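Skendora öffnet wieder: Figurenwelt wächst um 126 neue Charaktere

Kuvholm, im April. Die Charakter-Community Skendora startet in ihre nächste Runde! Ab Dienstag, 18 Uhr, können Mitglieder neue Figuren einreichen, tauschen und in gemeinsame Geschichten schicken. 504 Zeichnerinnen und Schreiber haben im vergangenen Durchgang mitgemacht, 744 Figuren stehen inzwischen im Archiv.
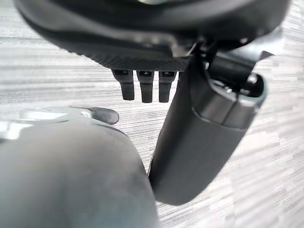
Neu ist der Stadtteil Cukik, eine Hafengegend mit Nachtmarkt, Schmugglern und einer sehr eigensinnigen Straßenbahn. Alle 126 Charaktere, die dort einziehen, stammen aus der Community - von der schlaflosen Leuchtturmwärterin bis zum Fuchs Tokarz, der seine Vergangenheit lieber für sich behält.

"Ich habe jede einzelne Biografie gelesen und bei manchen laut gelacht", sagt Hanna Bielecka, die das Archiv betreut. "Tokarz wollte ich am liebsten sofort selbst spielen."
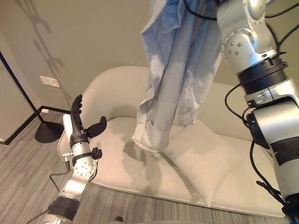 Überarbeitet wurden auch die Steckbriefe. Beziehungen zwischen Figuren lassen sich jetzt direkt verknüpfen, und für Hintergrundgeschichten gilt eine Obergrenze von 400 Wörtern. Wer mehr erzählen möchte, hängt ein Kapitel an. 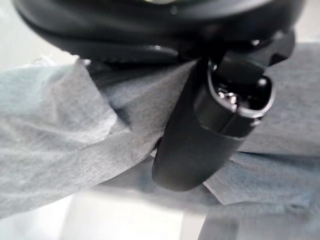 Zum Auftakt leitet Ebenezer Laryea eine offene Schreibrunde, in der Figuren aus Alltagsdingen entstehen. Als Anstoß genügt ein schwarzes Röhrchen, unten rund und oben mit ovaler Öffnung: Wem gehört es, und was steckte einmal darin? Die besten Einfälle ziehen gleich mit nach Cukik - wir sind riesig gespannt!

Die Teilnahme ist kostenlos, bestehende Figuren bleiben erhalten. Presseanfragen beantwortet Hanna Bielecka.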